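Home Explore Saved Log in

Urau Bench Notes
Sunday

Thread: do you need a slotted metal tabletop? I keep being told I do. I have doubts.
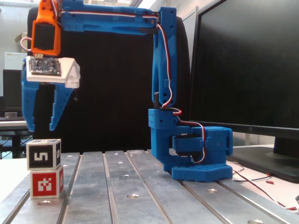 Black 5 on top of the red one, parked beside a groove. Gray aluminum, already mottled.

The pitch, from the Kurex page and everyone who repeats it: you can fasten anything anywhere. OK. How often do you move things? I set my stuff up once and then swear at it for months.

"Anywhere" is a stretch too. The grooves run one way. Anywhere along the groove, sure. Want to be between two grooves? Go find an adapter plate, sold separately.

Then there's what falls in. Washers, crumbs, pencil lead, the tiny screw you were just holding. A flat board you can wipe in one pass. A slotted one wants a brush, then a vacuum, then the brush again. I timed mine at 15 minutes and it still wasn't clean.

Same with the round mounting holes. Great if you're using them. If you're not, they're where the nut goes.

About the cubes. People love these with the big numbers and the blocky marker patterns, and I get why, they look tidy. White borders, strong colors, easy to tell apart across a room. But check that yours sit flat before you stack them. Mine came in an Ellex box marked "precision" and one of them rocked on plain glass.

And put a cube half over a groove and it's resting on whatever metal is left. Probably fine for two of them. I wouldn't want to build a tower there and blame the cubes when it leans.

Cheema wanted $120 for a small top, no legs. A decent slab of scrap countertop cost me nothing and takes a wood screw wherever I feel like putting one.

Someone will say aluminum stays flat and wood moves. True. Does your work care? Mine mostly doesn't. If yours does, go ahead and buy the metal, you have a reason.

What I don't buy is the "every bench should have one" talk. I've read roughly 1,000 posts about these tops and hardly any mention cleaning.

I'll keep using the slotted one through December and see if I warm up to it. The brush is staying on a hook right next to it.

41 replies 120 shares Show more posts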